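Fuel stabiliser or drain the carb for winter layup?
Rudwood Small Engine and Marine Forum > Storage and Maintenance

droltance_dave
Putting the outboard away at the end of the month and the bike shortly after. Outboard is a two-stroke, 40 hp, carburetted. Bike is a 500 twin, also carburetted, steel tank. Last year I ran both dry and left the tanks about empty. The boat was fine in spring but the bike had surface rust inside the tank near the filler neck and I had to pull the pilot jets to get it to idle.

Is it better to fill the tank and add stabiliser, or drain everything? The manuals disagree with each other.

mudflap
Full tank with stabiliser on the bike, no question. Steel tank with air in it will sweat every time the garage warms up and cools down. Add the stabiliser first, then fill at the station so it mixes, then ride home so the treated fuel gets into the bowls. After that shut the petcock and drain the bowls from the screw at the bottom.

Portable tank on the boat is plastic, so rust doesn't matter. Empty it into your car while the gas is still fresh.

Ilari Lahtinen
I agree on the bike tank. I don't agree on draining the bowls. If the float bowls sit dry for months the gaskets shrink and you get weeping in spring. I leave mine full of treated premium with no ethanol and have not had a carb off in 7 years. Same bike, same garage.

mudflap
Gaskets on mine are originals and they've been dry every winter. Drained bowls have never given me a leak. What leaves varnish is the little bit of fuel that stays behind when people run the engine until it dies and think that's the same as draining. It isn't. There is always some left under the main jet. 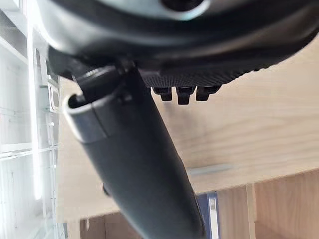 That would explain the pilot jets in the first post. Running it dry pulls the level down until the engine leans out and quits, and the rest just sits there and evaporates. Use the drain screw and catch it in a jar so you can see if there's any water or grit in it.

droltance_dave
OK, I did only run it dry. Never touched the drain screws. They look pretty chewed up from the previous owner, so I was leaving them alone.

Ultan Egan
Get new screws before you start. They're soft brass and cheap. Put a proper fitting screwdriver on them, not the multi-tool from under the seat.

For the outboard, don't forget fogging oil. Everyone talks about fuel and then the cylinders go rusty. Warm it up on the muffs, spray it into the intake until it smokes, shut it off, then a bit more in each plug hole and turn it over by hand. Change the gear oil now too. If there's water in the lower unit it will freeze and crack the housing. Fellow down the road at Flodamum lost one that way.

Ilari Lahtinen
Second the gear oil. If it comes out milky, do the seals before spring.

Also, store the motor upright so the water drains out of it.

cruickshank_marine_fan
I don't use stabiliser at all. Our winters here are short and I start everything every few weeks and let it idle. Seems to work.

mudflap
Idling for five minutes does more harm than leaving it alone. You get condensation in the exhaust and the oil never gets hot enough to clear it. Either ride it until it's fully warmed up or don't start it.

cruickshank_marine_fan
Hasn't hurt mine. Muffler is the one it came with.

droltance_dave
Going with full tank, stabiliser and drained bowls on the bike, and fogging the boat. I'll order the screws tonight. Does it matter which stabiliser? The hardware store has two kinds, and one says marine on the label and costs more.

Ultan Egan
Either one. Check the date on the bottle, and go by the dose on the back.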